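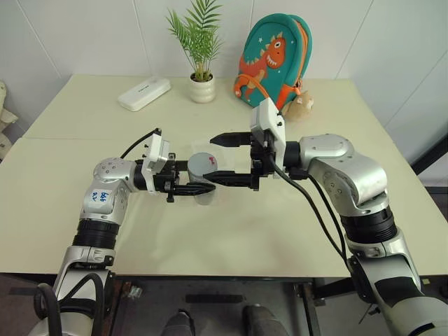
クリーム色の天板に置いた灰色の円筒形カップ

会社概要

株式会社プルノサ(Prunosa)は、飲食店、宿泊施設および給食施設向けに、業務用食器の選定、貸与、洗浄、補修判定を行う会社です。取扱いは樹脂製および磁器製のカップ、小鉢、皿を中心とし、ガラス製品は保管業務のみお受けしています。

沿革
当社は、代表取締役ジェイド・ロックウッド(Jade Lockwood)が前身のロックウッド食器店から卸売部門を引き継ぐ形で設立しました。設立当初は販売のみでしたが、納入先から洗浄後の曇りや縁欠けに関する相談が続いたため、洗浄設備を導入し、貸与契約へ移行しました。現在、新規の販売契約は受け付けていません。既存の販売契約については、満了まで従前の条件で補充に応じます。

事業内容
1. 食器貸与
標準契約の最小単位は400点です。契約期間は6か月とし、期間中の品目変更は同一サイズ区分内に限ります。破損分の補充は月次でまとめて行います。
2. 洗浄および保管
回収した食器は、予洗、本洗浄、すすぎ、乾燥の順に処理します。樹脂製品と磁器製品は乾燥温度が異なるため、受入れ時に区分し、同一ラックには混載しません。茶渋の除去は別工程です。納期は通常の洗浄より1営業日長くなります。
3. 補修判定
縁の欠け、貫入、底面の摩耗を目視と触診で確認し、継続使用、用途変更、廃棄のいずれかに区分します。判定基準書は契約先に開示しています。金継ぎ等の補修作業自体は行いません。

管理方式
品目の登録と履歴管理には、自社で開発した台帳システム「ロサール(Losar)」を使用しています。登録品目は2286件で、材質、口径、高さ、満水容量、積み重ねの可否、耐熱区分を記録しています。品番の末尾2桁は色調を示します。灰色系と乳白色系は製造ロットによる差が出やすい区分のため、補充時には旧ロットの見本と照合します。照合で差が認められた場合は、出荷前に契約先へ連絡し、了承を得てから納品します。
旧システムで発行した品番は、貸与品に限り引き続き使用できます。保管品の旧品番は新品番への読替えが必要です。

拠点
本社および受付窓口のほか、洗浄と保管を行うルトフ(Rutov)センターを置いています。ルトフセンターへの直接の持込みは、事前に搬入票を提出した場合に限り受け付けます。コンテナは当社指定の折りたたみ式を使用してください。他社製コンテナでの搬入は、段積み時の荷崩れを避けるためお断りしています。

品質に関する方針
洗浄後の残留物検査は、でんぷん、たんぱく質、油脂の各項目について抜取りで行います。検査記録は契約先ごとに保管し、請求があれば写しを交付します。不適合が出たロットは全数を再洗浄し、再検査の結果を添えて出荷します。検査手順は毎年3月に見直します。

お問い合わせ
見積りの依頼には、施設の種別、1日あたりの提供食数、現在使用している食器の材質を記載してください。見本の貸出しは契約前でも可能です。返送時の送料はご負担いただきます。

本ページの記載内容は2024年9月30日現在のものです。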